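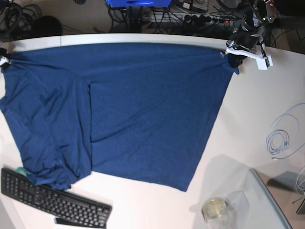 Folding table and floor walk-through, with my comments
Alcides Caldeira
14 May 2022
4 min read

I do this one with a pencil and a mug of coffee and then type it up, so forgive the rambling. The April list had 17 items on it and I kept the same order, minus the ones about the loading door (that's Grimard's now, hooray). Marks are OK, FIX or WATCH. WATCH means I looked at it twice and couldn't make up my mind.

1. Tabletop clean and free of snags – OK
Ran my palm over the whole thing, then an old pair of tights, which is the best snag finder I know. The rough spot on the back edge that used to pull threads out of knits has been sanded and I couldn't find it again. White tops show every bit of lint, so wipe before dark clothes go down, please. Navy is the worst!

2. Table steady – OK
Leaned on it with my full weight at each corner. One foot needed half a turn. I'd still like a proper rubber pad under that one.

3. Height comfortable for folding – WATCH
It's 77 cm to the top, fine for me and low for anyone tall. If your back starts to grumble after a stack of shirts, say so and we'll try the risers. Folding for more than 40 minutes without a break is silly at any height, and yes, I do it too.

4. Floor behind the table – FIX
This is the big one and it was on the April list as well. The power strip sits on the floor back there with cables all around it, and there's no way to sweep without dragging a broom through the lot. I want the strip lifted and fastened, and the slack gathered up so that a dropped sock can be picked up without fishing for it. Virkano quoted for a cable tray and I've said yes in principle. 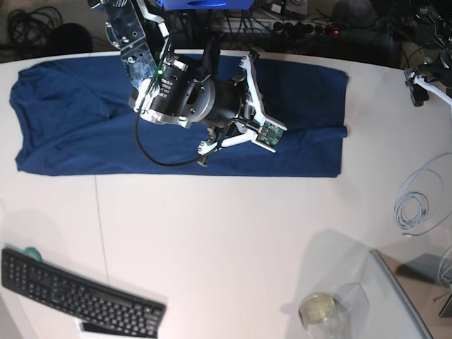 Until the tray is in, nobody reaches over the back edge to grab something that slid off. Walk around. I know it's a pain when you're in the middle of a fold and the whole thing slithers away from you, but walk around anyway.

5. Plugs seated, no scorch marks, nothing daisy-chained – OK
Checked each plug by hand with the strip switched off. All snug. I sniffed it too, which got me a funny look from the doorway, but a hot plug has a smell you don't forget.

6. Strip switch reachable – WATCH
Reachable for me, on my knees. Goes away as a problem once item 4 is done.

7. Room to fold – FIX
A long-sleeved shirt needs a lot more table than a T-shirt does, and this is where we get sloppy. You spread the body, you fold one sleeve across, and the other sleeve goes wherever there's space left. On the navy one that sleeve comes down the lower left and its crumpled cuff ends close to the keyboard, while over on the right a light gray cable is lying in loops on the tabletop. So we're folding in between things. I'd like the keyboard on a shelf or a pull-out tray, and the gray cable hung up. Dorkley sells a clip-on hook that should fit our table edge, and I've put two on the order.
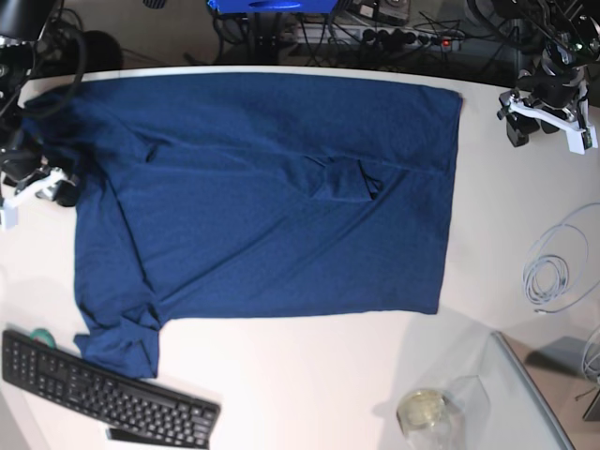

8. Small stuff off the table – FIX
Tape, loose paper, pens. My rule at home is that anything smaller than a sock lives in a drawer, and I'd like the same rule for the table. Paper is sneaky, it gets folded into a shirt and then goes through the wash. Ask me how my parking permit died.

9. Lighting – OK
Plenty of light for telling navy from black, which is more than I can say for my own hallway. Check for glare from wherever you usually stand.

10. Walkway to the door clear – OK
Walked it with a full basket held up in front of my face. Didn't touch a thing. Please don't start parking bags there again.
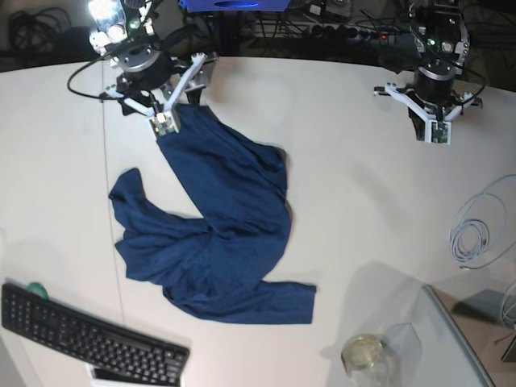 11. Garments shaken out and checked before folding – WATCH
We're good at this early in the day and bad at it later. Pockets, pins, zippers. Sleeves pulled the right way out before the first fold, or you end up with a twisted lump and have to start over (me, twice, this week).

12. First aid box – FIX
Bandages fine, eye wash expired. Godoy has the replacement and will bring it along with the hooks.

13. Extinguisher tag – OK
In date, pin in place, bracket tight.

Left over: the tray, the hooks, the shelf for the keyboard, the rubber pad. I'll look at items 4, 7 and 8 again in 7 days and do the whole list next month. If you fix something before then, write your initials next to it on the paper copy by the door so I don't go hunting for it.

Contact Alcides Caldeira | © 2022 | Back to top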